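Skip to content Home Current Issue Archive For Authors About

Search articles Search Advanced search

4. Storage of Hand Tools in Shared Kitchens

4.1 Setting and method

The Olvera kitchens are rented by the half day to small food businesses, most of them bakers and caterers. Each kitchen has its own set of hand tools, and tenants are expected to leave the set as they found it. In interviews, tenants complained less about missing tools than about time lost looking for them. We therefore compared two ways of keeping the same tools: in a drawer under the work surface, and on an upright holder placed on the surface itself. The study ran for 22 weeks and ended in December 2022. A total of 46 tenants agreed to take part. Each tenant used both arrangements, and the order was assigned by lot.

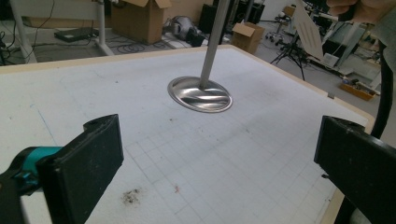 Drawers have a long history in commercial kitchens and are favored by most fitting guides, mainly on grounds of dust and splashing. Older tenants at Olvera had trained in kitchens where anything left on the counter was treated as clutter. Upright holders raise a separate concern, that of stability. A single rod standing in the middle of an oval steel plate depends on the plate for its footing, and the raised rim around the plate has to be wiped along with everything else. Tenants were asked to rate cleaning effort at the end of each session, and the holder scored slightly worse than the drawer in both seasons. The difference was small and did not affect which arrangement they said they preferred.

4.2 Search time and return of tools

Search time was taken from diaries that tenants filled in during the session. With drawers, tenants reported searching for a tool up to 5 times per session. With the holder, most diaries had no entry under this heading. The gain was largest for tools of similar length, which tend to slide under one another in a drawer. Small items such as peelers and brushes showed no gain, and several tenants went on keeping them in a cup.

Return of tools followed a different pattern. At the end of a session, drawers were more often complete. Tools that belonged on the holder were frequently left on the work surface, above all turners and slotted spatulas, which tenants put down between tasks and picked up again (Figure 2).

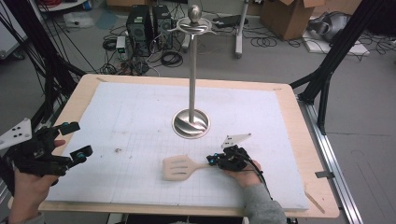 Figure 2. Utensil holder at the back of a gridded work surface, with a slotted spatula lying on the board.

Yatziri Maldonado objected to our counting such tools as unreturned. In her view a spatula that will be needed again in a few minutes is where it should be, and a diary cannot tell a pause from the end of a job. We accept part of this. When the diaries from July were coded again with her rule, the gap between the two arrangements narrowed but did not close.

4.3 Limits

The tenants chose their own working hours, and those who came early in the day found the kitchens in better order whichever arrangement was in use. We did not correct for this. The Drorkgate kitchens, where tenants bring their own tools, were left out of the comparison and are treated in Section 5.

This site uses cookies to remember your settings. Accept Decline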